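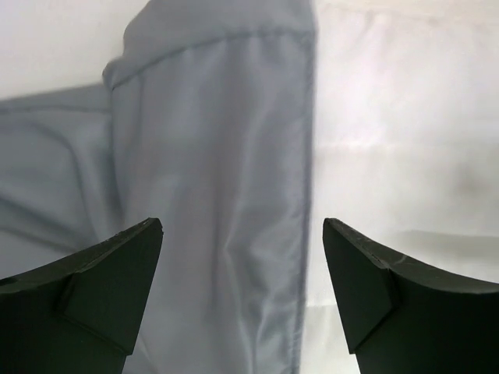

Light gray piece with the stitched seam, on the folding surface.

Drurusley Clothing Room — progress report to the Trusau Fund
Report date: 2026-05-31
Grant line: sorting, mending and folding of donated garments

Sending this ahead of the full accounts, which follow separately. Short version: room is running, backlog is down, mending is behind, one request at the end.

Where we are

Sorting and folding now two sessions a week, as per the plan. 105 bags of donated clothing opened and gone through since the grant started. Most of it good. Adult shirts and trousers make up the bulk, then bedding, then children's things, which go out again almost as fast as they come in. Coats we've stopped taking until fall, no rail space.

Folding surface was raised in the second month. Should have done it at the start. Backs much better, and people stay the full session now instead of drifting off after an hour.

Folding

Big change here is that we fold to one size. Before, everybody did their own version and the stacks leaned and had to be redone on the shelf. Now it is: lay flat, smooth out from the seam, sleeves or legs in, fold to shelf width, fold again. Card on the wall with the steps. Cotton is easy. The thin shiny synthetics are a pain, they slide, and a stack of them will not stay a stack. We band those in small bundles. Bands were not in the budget, came out of sundries, see accounts.

Pale colors take the longest. White and light gray get looked at both sides before folding, under the good lamp, because marks that don't show in the bag show up fine on a shelf at the Tefera hall. Had a few complaints about this in the first weeks. None lately.
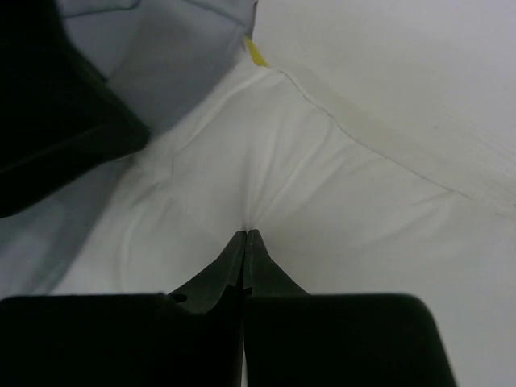
Mixed piles are still the slow part. Whites come in wrapped up with other colors and thin things get caught inside heavier ones, so every pile has to be pulled apart by hand before anyone can fold anything. Rule is one piece out at a time, lift it by one point, don't drag. Seams and hems checked as it comes out. Anything open at the seam goes to mending, anything past mending goes to rags. Tags stay on if they have care or size info, people ask for it.

Mending

Behind. Planned to have this cleared by now and it isn't. Nearly nine bags waiting, mostly hems and side seams, a few zippers. The second sewing machine only arived late in the spring and then needed a part. It works now. Expect to catch up over the summer if the zippers are left for last — they eat the whole session.

Going out

Stock goes to Tefera every week and to the Giloseck pantry when they have the space. Giloseck have asked for bedding first, shirts second. Tefera will take anything folded and sized. Sizing labels have made the biggest difference there, people find what they need and the shelves don't get turned over by lunchtime. Returns for poor condition very low, will put the exact number in the accounts once Tefera send me theirs.

What didn't work

Sorting by color first. Tried it for a month, looked nice, slowed everything down. Back to sorting by type and then size.

Evening session. Two tries, hardly anyone came. Dropped.

Plastic tubs for the finished stacks — too heavy when full, lids crack. Using open crates now.

Spending

On budget for rent and laundry. Over on sundries (bands, labels, lamp bulb). Under on mending supplies becuase of the machine delay, that will even out.

Request

Would like to move the unspent mending money into the summer period and use part of it for a second lamp at the folding end. No extra funds asked for. Need a yes or no before August if possible, that's when the school clothes start coming in and there won't be time to rearrange anything.

Full accounts and the Tefera figures to follow.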